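Varnish again, sorry

April 18, 2022

I have been sent a bottle of Fultetti retouching varnish by someone who swears by it, and I remain unconvinced. The label says it "restores the true depth of the colour". Does it? My two test boards from August, one done and one left alone, hang side by side in the hall and I keep forgetting which is which.

To be fair, the sunk patches in the Daltham harbour painting did bother me. The browns had gone chalky, mostly where I'd been mean with the oil. So I gave the left half a thin coat and left it overnight. It was shinier in the morning. Whether shinier means better I'm less sure, and under the lamp I could see every brush hair I'd failed to pick out.
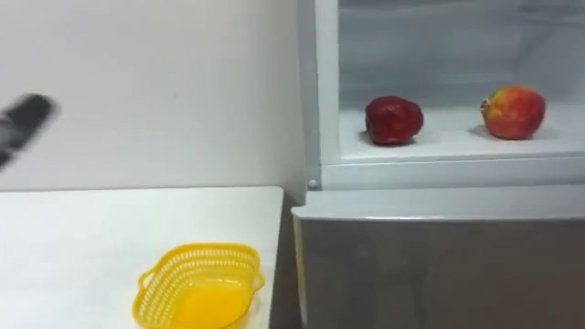 Miroslava Oravec wrote after my last post that I was putting it on far too soon, and that a bit of oil rubbed in with a rag would have done the same job for pennies. She may well be right. She also thinks the Aigner brushes are worth the money, so we don't agree on everything.

What I'd like to see is one painting, by anyone, kept for 8 years with half of it varnished and half not. The Solterora forum has a thread on this with 2,208 replies and as far as I can tell no photographs of that sort. Plenty of opinions, though, mine now among them.

The harbour is going back on the easel for the sky, which was wrong before any of this started. Too much blue near the horizon.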